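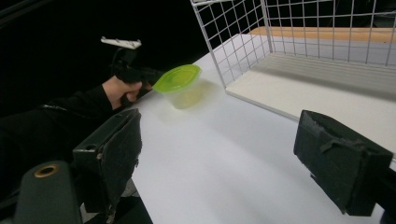

# Green Lid, Blue Lid: The Motstead Container Swap

*First picture: a little see-through box with a lime-green snap-on lid, on the white table with the white wire rack over to the right. Look at that green! I could find it in a power outage.*

Welcome to the gallery for the container swap, posted February 1, 2021, a bit later than I promised. For anybody new, the swap is what it sounds like. You go through the cupboard where your food boxes live, you match every box to its lid, and whatever you don't use goes on the table at Motstead for someone else to take home. You can bring orphans too (a lid with no box, a box with no lid), and that's where the real fun starts, because there is nothing like the click when a stranger's lid fits your box.

I love this stuff. I know it's only plastic. But a good small container gets used more than almost anything else in my kitchen, and I'd rather see one go off to hold somebody's leftover rice than sit in the back of a cupboard with its lid missing.

## The small ones

The squat, rounded-square kind is my favorite shape. Round boxes waste the corners of the fridge and tall ones tip over when you reach past them, but a low square one stays where you put it. Mine at home holds half an onion, or the last scoop of beans, or exactly enough chopped parsley to forget about until Thursday. Celina Stępień keeps buttons in hers and thinks I'm wasting mine on food.

The other thing I like is a body you can see through. You don't have to open it to know what you've got, and if you're sharing a fridge, neither does anyone else. The bright lid does the rest. We tried sorting by lid color at the July swap and it went so much faster than sorting by size that we've kept it up ever since: greens together, blues together, then everything white or clear, and last of all the faded ones whose color started an argument.

## How we match them

Lids off first, all of them. It feels like making the mess bigger (it is making the mess bigger!) but you can't judge a fit with the wrong lid already jammed on. Then:

- Put rounded squares, ovals and true circles in separate groups. Ovals look like circles when you're tired.
- Try one corner or one end before you press the whole way round.
- If there are locking tabs, fold them all out before you set the lid down. A tab caught underneath will make a perfectly good lid seem too small.
- Press the middle, then go around the rim with your thumb.
- Turn it upside down over the sink with a little water in it. Half a cup is plenty.

A lid that leaks isn't useless, by the way. Crackers don't care. We put a strip of masking tape on those and write DRY on it, and they go just as quickly as the rest.

## Mixed company

Color sorting is neat and tidy, but the prettiest moments come when the piles run together. The second picture has the clear box in front with its green lid tipped up at an angle, and behind it a teal-blue one with a deep blue oval lid and its tabs showing. It's a touch blurry and I don't mind one bit. I'd hang those two colors in my kitchen as curtains.

I've also got a soft spot for lids with something molded into them. The green one has a raised rounded rectangle on top, and the blue has a ring set into the oval. Different ideas completely, and I couldn't tell you which I like better.

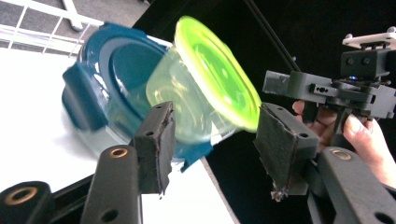
Felista Makokha wrote in to say she has given up on tabs altogether: "I've had 3 snap off at the hinge, always on the box I use most. Give me a plain lid you push down. When it goes soft in the dishwasher at least it goes soft all over." She'd also like us to start a shelf for spare lids with broken tabs, since the rest of the lid is usually fine.

I'm torn on this one, Felista! I carry soup on the bus and I trust a tab with soup. But I wash all my lids by hand, and I'm told that makes me unusual. The shelf is a great idea, so bring yours along next time and we'll begin with those.

## Still looking for a home

Witold Olszewski is after an oval lid for a deep box he uses for pickled beets. He'll take any color, and he says the box is already past embarrassment. Celina has a stack of shallow boxes with nothing on top of them. And I'm holding one lovely tinted lid that fits nothing I have ever tried it on, so if you own a box that has been going around with foil over it, please, please bring it.

Boxes should come clean and dry, with any old labels soaked off. Glass is welcome too if you wrap it in a towel.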